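Clearing the living room table, a thread. I give myself 16 minutes and no music.

1/ First I collect everything from the sofa and put it on the cloth. It looks worse, but now I see all of it.

2/ Medicine cartons go back to the high shelf. My aunt Kanini taught me to read the date before I put any box away – also when it is upside down.

3/ The drinks come next. Can and bottle go to the kitchen, then the crumpled plastic to the bin.
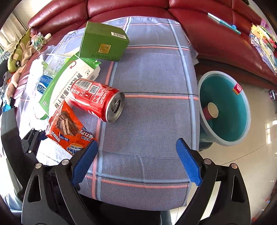
4/ Last, I shake the cloth on the balcony and lay it straight again.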